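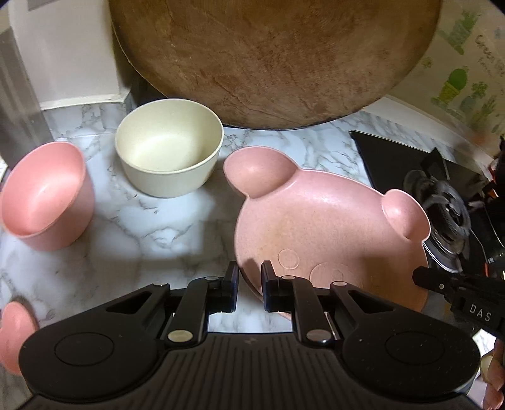

Samira Khalaf came back to the flat in Brakgate on a Monday, and her sister had already left for the night shift. The key was under the mat, as always. In the kitchen she put down her bag and listened to the refrigerator. The child's plate was lying on the counter, the pink one with the two ears, and the cream bowl stood near the big round board. She touched the snout on the plate with one finger. Her nephew was four when she bought it at the market in Greltow. Now he was taller than she was, and he wrote her letters with very few words in them.

She had traveled 622 kilometers with one question, and she had practiced it on the train until it sounded polite. 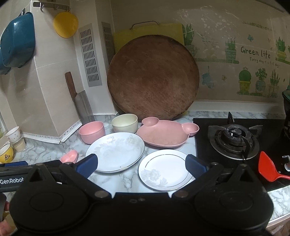
Would they let her stay until October? She said it aloud to the kitchen. It sounded too small, so she said it again, slower.

Then she heard shoes on the stairs. The boy came in with his jacket open and looked at her for a long moment.

"Aunt," he said. "Did you eat?"

"Not yet," said Samira, and she moved the bag so that he could pass.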